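Tratholm 10K Open Day

Posted in Running, Days Out

Sat 3 October

I have a place in the Tratholm 10K in November, my first race at that distance, so I went along to the open day to see what I had signed up for. It was held at the sports ground where the race starts and finishes. Entry was free and parking was on the grass by the far gate.

The organisers expect 800 runners this year. There were a few stalls by the clubhouse, including one from Fiadzo, a small running shop, where I tried on two pairs of trail shoes and bought neither. The other stalls were mostly charities and a physio offering short appointments, all taken by the time I asked.

The main reason to go was the guided walk of the course. We set off at 9 and followed the river path as far as Emo, then came back over the hill. The first half is flat and wide. After Emo the path narrows and there is a stile, which will be taken out for race day. The hill comes just after the 7 km marker and is steeper than it looks on the map. I stopped twice, and I was only walking. 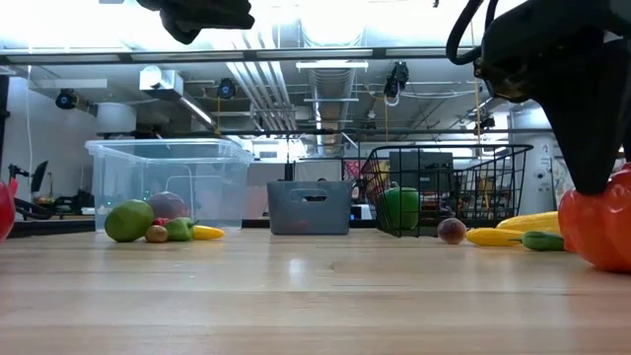

Back at the ground there was a talk on training for the last few weeks. Most of it was what I had read already: keep one long run a week, ease off before the race, don't try new shoes on the day. The part on pacing was more useful to me, as I always set off too fast. The advice was to run the river section slower than feels right and save something for the hill.

I also picked up the race notes. Numbers are collected on the morning, bags go in the clubhouse, and the second water station has moved to Mornora Farm. There is no headphone ban but they would prefer you left them at home - the lane stays open to cars.

I left just after lunch. I plan to go back and run the hill at least once before the race.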